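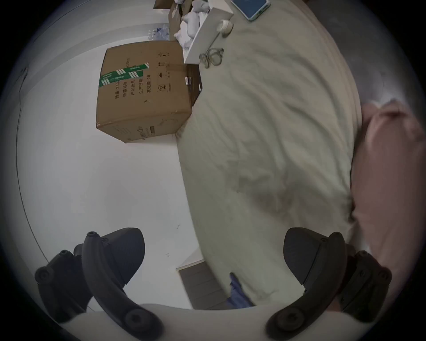
Folding on the bed: how do you keep it flat?

lintroller_k
April 9, 2022
Hello all, I am new in this part of the forum. I live in a small flat in Trirkbridge and I have no table big enough for folding laundry, so I do everything on the bed. The problem is the duvet. It is soft and it is never flat, so my shirts get new creases while I fold them. Also I put down my glasses and my phone on the duvet and then I lose them under the clothes. Do you take the duvet away first, or is there a better way?

mossy_hem
Take the duvet away, please. It needs only 30 seconds. Pull the sheet a little tight and fold on the sheet. I did this since November and my piles are much straighter.

drawer_no_31
I don't agree with mossy_hem. If you remove the duvet every time, you must also make the bed every time, and then laundry becomes two jobs. I keep a folding board from Zekden on top of the duvet. It is 80 cm long and it stands behind the door when I don't need it.

mossy_hem
A board is one more thing to store in a small flat. And the sheet is already there! I use a plain green one, and blue clothes are easy to see on it.
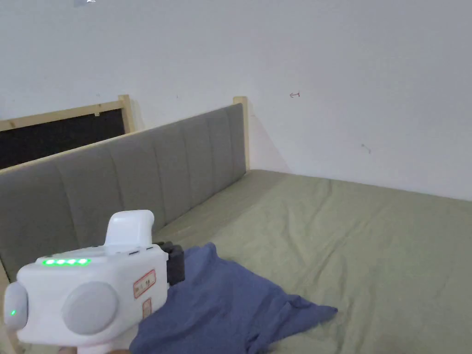

I also take one piece at a time out of the heap and spread it with the flat hand from the middle to the sides. If the cloth is still wrinkled after this, folding will not help it - it only makes the wrinkle sharper.

Is it better to fold standing up or sitting on the bed?

Standing is better for most people. When you sit, your weight pulls the sheet down on your side and the cloth slides to you.

drawer_no_31
On a low bed, standing is bad for the back. Mine is a Plandside and it is very low, so I kneel on the floor next to it.

lintroller_k
Thank you both. Today I tried without the duvet and it is better, but the small cloths still move around when I fold them.
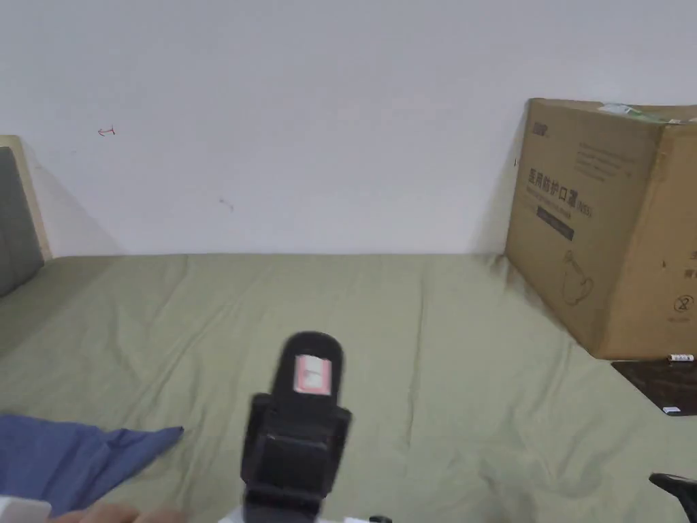 Should small cloths be folded in half or in three parts?

Three parts is easier to stack, and the open edge stays inside. Fold in half only if your drawer is shallow.

van_dusen_road
In half is fine. I don't know why people make this so difficult. They are cloths.

mossy_hem
They are cloths, but I open that drawer every morning - I like it when I can see all of them.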